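Stories > Short fiction > The Pension Letter

Reading time: 5 minutes

The letter from Vonureo came on a Thursday, in the same post as the seed catalogue. Ehsan Baloch read it standing in the hall with his coat on. The company pension scheme would close to new payments at the end of September. Members could move their savings into the new plan or leave them where they were. There was a form for each.

He had worked in the dispatch office for 18 years and had never once asked how the scheme worked. Money went out of his wages and a statement came every spring. He put the statements in a drawer.

At work he found Sławomir Kubiak by the kettle.

"Have you had yours?" Ehsan asked.

"I've had it. I've filled it in."

"Which one?"

"Leave it where it is," said Sławomir. "My brother-in-law moved his when Polano changed hands. He's still writing to them."

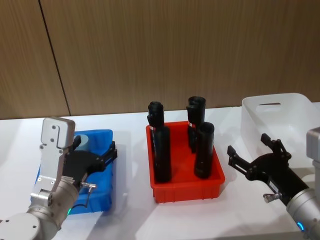
Ehsan took the forms home and laid them out on the kitchen table. The new plan had lower charges. The old one paid a widow's pension, and he had no wife, though he had had one when he joined. He wondered whether anyone had told the scheme. He looked through the drawer and found her name on every statement, in the box marked beneficiary, up to and including the last.

He rang the helpline at 5 and waited until 20 past. The woman who answered was called Mrs Pawłowska and she had a cold.

"You can change the name at any time," she said. "It's a separate form."

"How many forms is that now?"

"For you, three."

He asked her which plan she would choose. She said she wasn't allowed to say. Then she asked how long he had left to work, and when he told her she was quiet for a bit – he could hear her typing.
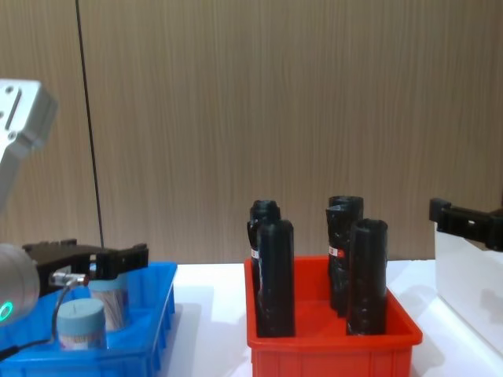 "The difference comes to 217 pounds a year," she said. "In your favour, if you move. That's only an estimate."

He wrote the figure on the back of the envelope. It would pay for the train to Sistitz, where his sister lived, and a few nights in the guest house by the station. He had not been for a long time. She had stopped asking.

"Are you still there, Mr Baloch?"

"Yes," he said. "Please send the other form."

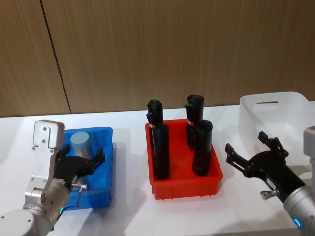
It came the following week. He filled in his sister's name and had to look up how she spelled her married one. He ticked the box for the new plan, signed all the pages and walked down to the postbox before the last collection.

In the morning Sławomir asked him what he had done.

"Moved it," said Ehsan.

Sławomir shook his head and passed him the milk.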